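About Totero

Totero packs, washes and returns reusable food containers for cafes, caterers and school canteens. We started in a rented unit with two sinks and a van. We now serve 338 customers out of one building, and most of the people who worked the early shifts are still with us.

Our customers keep the lids and tubs they need for the week and send the rest back. Everything that comes in is sorted by size, checked for cracks, washed, dried, checked again and put into baskets for delivery. It is simple work, but there is a lot of it, and the same few movements come up all day long.

How we came to automation

For years the sorting bench was the job people asked to be moved off. Reaching across a table for a tub, turning it over and setting it down is fine for an hour. Over a whole shift it gets into the shoulders and wrists. We tried lower tables, shorter turns and padded mats, and all of those helped a bit -- we still use them.

In September we began running robot arms on part of the handling work. The plan was drawn up with the floor staff, and they chose which tasks went first. They picked the large clear tubs, which are light but awkward, and left the lids for later.

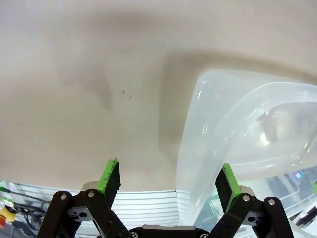
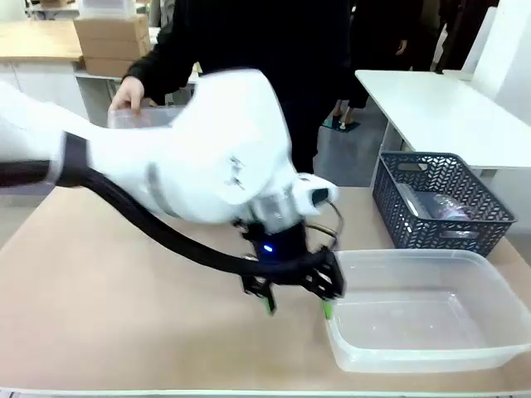
Clear plastic is harder for a machine than it looks. A camera can see straight through the wall of a tub to the table behind it, and a shiny rim changes with every light in the room. Our Provell line, the standard rectangular range, was the starting point. The Hollenstein line has taller sides and is still done by hand. So are any containers that come back with labels on, and anything a customer has marked as damaged.

What changed for the people here

No jobs were cut when the arms came in, and no one's hours were reduced. That was agreed in writing before we ordered anything. What did change is what people do with the day.

Three of our sorters trained as cell operators. They set up the tables, bring containers in and out, watch the runs and decide when to stop one. They are paid at a higher rate than the old bench rate. The training took longer than we had planned, and we should have started it before the equipment arrived instead of after.

Others moved to inspection, where there had always been a backlog. A person can feel a hairline crack with a thumb, and we have no plans to hand that over to a machine. Two people preferred to stay on the bench, and they have.

Not everything has gone smoothly. The first layout put the operators too far from the stock shelves and they spent half the morning walking. The arms are slower than an experienced sorter and will be for some time. We don't set staff targets against them, and we don't post the figures side by side on the wall.

Safety

Every person who works at a robot table does the full induction first, including office staff who only fill in now and then. Anyone can stop an arm at any time and doesn't have to explain it to a supervisor. Stops are written in the log so that we can look for patterns, and the log is open to all staff.

Where we are now

Our site handles up to 1000 containers a day in the busy season, with almost 255 of those going through the robot tables. The rest is hand work. We expect the share to grow at the pace the floor can manage.

Next on the list is Jukow, our own software for tracking which tub went to which kitchen. It is being tested with a small group of canteens and will replace the paper dockets.

Visits and work

We take school and trade groups by arrangement. Please wear closed shoes and tie back long hair. Current jobs are listed on our careers page, and you don't need experience with robots to apply for any of them.

Page last updated November 22, 2021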